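Teardown cell – equipment planning notes, April

Budget sheet due to Apinya before she leaves at 4. Writing down what I have so it isn't only in my head.
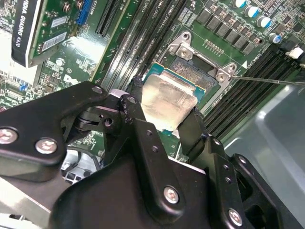
Where we stand: one cell paid for, second cell half paid for, third one is a wish. Jarkisley wants the unit price locked before they hold a build slot. They won't hold it on an email, needs a PO number. Theerawat Wongsuwan has the PO form and says it wants a cost center we don't have yet. Going round in circles on this since last month.

Grippers. Two-finger type stays for processors. I looked at the vacuum option from Saithong again and I don't like it for this. Heat spreaders come to us with old paste on them, smeared, and I don't want to pay for cup cleaning every shift. Fingers on the edges of the package are fine as long as the force limit is set low. Vacuum might make sense for flat covers and side panels – seperate line in the budget, not this one.

Spare fingers: 6 sets. Theerawat says 4. Keep 6, lead time is terrible and we always bend one in the first week.

Wrist camera: same small one as cell 1. Don't let anyone upgrade it to the big housing, it fouls on the chassis wall when we go in at an angle. Ask for the short cable.

Load plate problem. Still the expensive question. The arm can take the CPU out fine once the plate is up, but something has to open the plate first. Options as I see them:

a) second arm with a rod tool. Best result, most money. Also needs a second controller and the bigger table.
b) fixed lever tool on the fixture, arm works the latch against it. Cheap. Only good for one socket layout, and we get a mix.
c) a person opens plates in a batch before the boards go to the cell. Costs nothing this year. Apinya hates it. I don't love it either.

Going with (c) on the sheet for now and (a) as a priced option, so that if Juditgate comes through with the second half of the money we can just tick it. Need Jarkisley to quote (a) on its own line. Last time they rolled everything into "integration" and we couldn't tell what anything cost.

Volumes, for the payback bit: 300 machines in the first batch, office desktops. Muda say they can send 1000 over the year if we take them complete and not stripped. Complete is better for us anyway, graphics cards and memory go to resale and pay for a lot of this. Ask if they pull the drives first or we do. If we do it's another station and another line on the sheet. Somone has to sign for the drives too.

Trays: 100 of the antistatic ones, the deep kind. Socket pins are on the board side on these so the boards need covers as well as the CPUs needing trays. Forgot covers completely in the first version. Add.

Fixture plate: want the chassis clamped and not just pushed up against stops. Tall clamps get in the way of the gripper body near the panel side, so low profile or toggle from underneath. Ask the shop for a price before buying in. Memory slots run close along both sides of the socket, not much room for the fingers if a module is still in. So order of work is memory first, then CPU, and cycle time in the payback table has to reflect that. Old table had CPU first. Wrong, fix it.

Not buying this round:
– conveyor. carts are fine
– second compressor (no vacuum = no need)
– the extended warranty. Read it twice, it excludes fingers, cables and the camera, so what's left
– paste cleaning station. Wipes

Open:
– cost center (Theerawat)
– Jarkisley requote, option (a) split out
– Muda, drives yes or no
– power in the back corner. is it on its own breaker?? check before we promise a spot for cell 2
– training days. Quote has two, I think we need more, at least one of them after the cell has been running for a bit

Sheet saved in the shared folder as version C. Version B has the wrong gripper price in it – don't send B to anybody. Apinya Nuchit gets C by 4, then I'm calling Saithong about the covers.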